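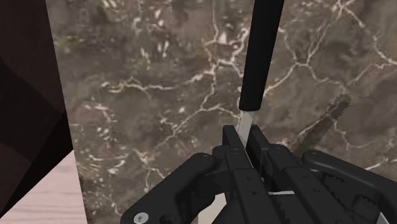
Illustration: Lauri Hirvonen

Contreras Piano Hire: Questions and answers

Page last changed 21 June 2024

How long is the shortest hire?

Three months. After that the hire runs month to month and you can end it by giving us 30 days' notice by email or letter. Shorter hires for concerts and weddings are handled separately, so please ring the shop for a price.

Can I choose the piano myself?

Yes. Come to the showroom and play whatever is on the floor. If you can't get to us, tell Sarahí Olvera what you play, the size of the room and whether you have close neighbours, and she will suggest one or two. We can send a short recording of each.

What do you charge for delivery?

Ground floor delivery of an upright is free within 17 miles of the shop. Beyond that we quote by postcode. Grands are always quoted separately, as is anything going up or down stairs.

What do you need to know about the stairs?

Send the width of the stairs at the narrowest point, the number of turns, and the height of any low ceiling or beam. Photographs help a great deal. Please tell us about steps outside the house too, including the one at the front door. If the movers arrive and the piano can't go in safely, it comes back to the shop and you pay for the journey.

Where should I put it?

An inside wall is best. Keep it away from radiators, wood burners and direct sun. Underfloor heating is a problem for most pianos. If you have it, turn it off under the instrument or put down an insulating mat, which we can supply.

Is tuning included?

The first tuning is included and is done three to four weeks after delivery, once the piano has got used to the room. After that you should have it tuned twice a year. You may use our tuner or your own, as long as yours is qualified and you keep the receipts.

A key is sticking. What should I do?

Check that nothing has fallen between the keys. Pencils and coins are the usual cause. If you can't see anything, leave it and ring us. Please don't take the front panel off or spray anything inside. Repairs for normal wear are covered by the hire fee. Spilt drinks are not.

Do I need insurance?

Yes. Add the piano to your home contents policy at the value shown on your agreement. Some insurers ask for single items over £1000 to be listed by name, and we can give you a letter with the make and serial number on it.

Is there a deposit?

£400 for an upright, paid when you sign. It is returned within 23 days of the piano coming back, less the cost of any damage. Deposits for grands depend on the instrument.

Can I buy the piano I am hiring?

Usually. If you buy within the first year, all the hire you have paid comes off the price. Delivery and tuning charges do not count towards it. A few pianos are kept for hire only and this is marked on the ticket.

Can I move house with it?

Let us know before you do. The piano must be moved by us or by a piano mover we have agreed to in writing. An ordinary removals firm is not enough, even if they say they have done it before.

May I swap it for a different one?

Once in every 12 months, for a delivery charge each way. If the new piano is in a higher band your monthly fee goes up from the day it arrives.

Do you hire digital pianos?

No. We stopped in May and sold the last of them. We do still have stands, stools and headphones second hand.

Can I get to the showroom by bus?

The Plullau bus stops at the end of the lane and it is a five minute walk from there. There is parking in the yard behind the shop. Turn in after the Basow road junction and go past the tyre place.

How do I end my hire?

Email or write with your hire number, your address and the date you would like us to come. We will confirm the date and the collection charge. Please have the lid clear and the way to the door open when the movers arrive. Stools go back with the piano.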